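5.2 Setting up a credentialed scan

A credentialed scan logs in to each host and reads its installed package list. Skernham needs a separate account for this purpose. Do not reuse an administrator's own login.

1. On the target host, create a local account with read access to the package database.
2. In the Skernham console, open Settings, then Credentials, and select Add.
3. Enter the account name and paste the private key. Keys protected by a passphrase are accepted; type the passphrase in the second field.
4. Select Test. The console reports the result for each host in the group.

Caution: Five failed logins in a row will lock the account on hosts that follow the default Gultitz policy. Correct the key before you run the test again.

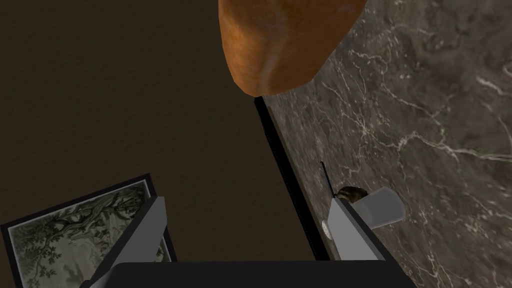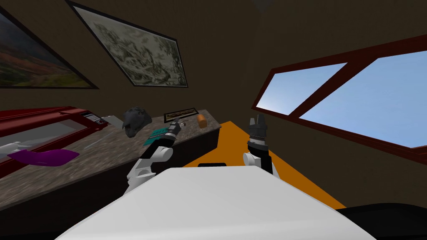
5. Open Scans, select New, and choose the template named Host Audit.
6. Under Targets, enter the address range or pick a saved group. Ranges that overlap are merged when the scan is saved.
7. Set the number of parallel sessions. The default is two. Higher values shorten the scan but put more load on the Issa relay.
8. Save the scan and select Run Now, or set a start time.

Note: The relay listens on TCP port 3589. If a firewall stands between the console and the relay, allow this port in the direction of the relay only. Replies use the same connection.

Hosts marked Partial in the report accepted the login but refused one or more read commands. Open the host entry and check the Access tab for the commands refused, then correct the account's rights and scan that host again.

Caution: Deleting a credential also removes it from every saved scan. Scheduled scans will still start, without logging in.

Section last revised Friday, May 3, 2019. Editor: Maysoun Daher, Cultden.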